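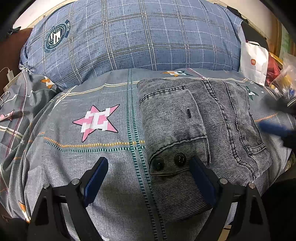 Onell 16 Pad Controller

The Onell is a small USB controller for making beats and controlling your music software. It has 16 pads which feel the touch strength, 3 banks and one touch strip for pitch or modulation. With the editor you can give to every pad its own note, channel and color, and save up to 36 presets in the memory.

Weight: 700 g
Power: by USB, no adapter needed
Outputs: USB-C, MIDI out 5-pin
In the box: controller, USB cable, printed guide

Please update the firmware before the first use. Presets made before 01/03/2025 must be saved again in the new editor.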